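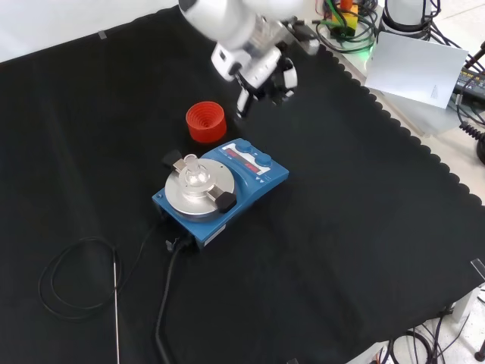 Papers > Local history > Village books > Section 3

3. How the two books were made, and what got left out

Notes first on sources. The Jundden book ran to 227 pages and was printed in an edition of 500, all paid for in advance by subscribers whose names fill the last leaves. The Trinov book is thinner, stapled, no page numbers at all. Both call themselves "a history of the village". Both have been quoted since as if they settled things, on the church website, on the sign by the bridge, in at least one school project we were shown. Neither gives footnotes. This section is concerned with how they were put together and only in passing with whether they are right.

3.1 The Jundden book

Begun as a series of evening talks in the old reading room. Kerubo Nyanda gave the first, on the mill leat and who had the right to dam it, and it was her typescript, much corrected, that became chapter one. The corrections matter. There are three hands on it: her own in pencil, a second in green ink, and a third that only ever alters spellings of surnames. We have not been able to put a name to the third. The green ink is Mwangi Swai, who edited the whole volume and who told us he "took out the arguments". He meant this as praise of the finished text. Comparing typescript with print, what went was mostly the dispute over the leat between the upper and lower farms, which takes up four sheets in the draft and one sentence in the book ("there were differences over water").

Other cuts are smaller. A list of tenants at the quarry cottages. A paragraph on the chapel split. The story about the sexton and the goose survives in full, twice, once in chapter two and again in the captions, slightly different each time. In one he pays for the goose.

Chapters were handed out according to who wanted them. So there is a very long chapter on bells and a short one on farming, in a parish where almost everyone farmed. Swai was open about this. Bell-ringers write things down, he said, and farmers were busy in October when the chapters were due. It is a fair point and one that could be made of a good many village books, the survivng record being the record of people who had the evenings free.

3.2 The Trinov book

A different sort of object. One author, Wycliffe Gachanja, working from the parish chest and from his own memory, and not always telling the reader which. Sentences beginning "It is known that" are, as far as we can check them, from memory. Sentences beginning "In that year" are from the chest. He was consistent about it, we think without meaning to be.

The text was typed by Zawadi Waweru from handwritten sheets. She kept the sheets, and let us read them at her kitchen table over two long afternoons. Very little was changed. Where she could not read a word she left a gap and filled it later by telephone. Two gaps were never filled and stand in the printed book as blanks, one in the account of the flood and one in the middle of a name. The name is on the war memorial and could have been checked in five minutes' walk. No one did, or it was thought more honest to leave it. Waweru could not remember.

Gachanja's order is the order of the road. He starts at the toll house and goes uphill, house by house, giving for each whatever he has: a date over the door, a fire, a daughter who went to sea. There is no index. Readers in Trinov do not seem to need one and several told us they find their place by house. For anyone from outside it is close to unusable, and this may be why it has been cited so much less than the Jundden volume, though in our view it is the better source for the years after the turnpike.
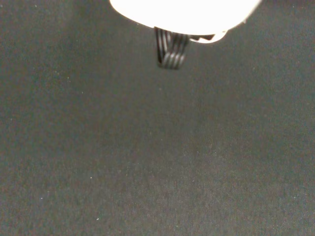 Figure 2. Lower part of a rounded white housing, dark background.

3.3 Printing and money

Both books were printed by Etomik, a jobbing printer better known for auction catalogues and seed lists. Their order book survives for the Jundden job only. It shows the type being reset once, late, for the subscriber list, after a family complained at being left off. The complaint itself is pinned in. Quite a sharp letter.

The Jundden accounts show a small profit, put towards the reading room roof. Trinov has no accounts. Gachanja sold copies from his porch and gave a fair number away, and when they were gone they were gone. Prices in the second-hand trade are now higher for Trinov than for Jundden — scarcity and nothing else, we suspect.

3.4 Reviews and reception

Thin. One notice in a county newsletter for Jundden, signed by Joscha Ruppert, friendly, a bit dutiful, and wrong about the date of the bridge, an error which then went back into the second printing of the book as a "correction". That is the clearest case we have of a review altering the thing reviewed. Ruppert later wrote to withdraw it. The second printing was already bound.

For Trinov there was no review at all. What there is instead is marginalia. Of the copies we handled 3 had been heavily written in, all by people disputing or adding to the entry for their own house. One has a whole extra family squeezed in beside the forge. Another says only "No" next to the account of the smallpox, underlined. We have treated these notes as part of the text for the purposes of section 5, where the two villages' accounts of the flood are set side by side, and the reasoning is given there.

3.5 A note on Khunthong

The hamlet of Khunthong falls between the two parishes and gets a proper account in neither. Jundden gives it half a page under "Outlying Places". Gachanja stops at the boundary stone, which he describes carefully, and turns back down the hill. Its chapel register, the only one of the three never copied, is with the family who keep the key. We asked to see it and were told after the harvest. Still waiting at the time of writing. If it turns up before the paper is finshed the tables in section 4 will need redoing, the marriage figures above all, as people from Khunthong married in whichever church was dry underfoot and were put down as living there.

Shared 2 times | Comments (3)

Contact the editors | Copyright remains with the authors | Back to top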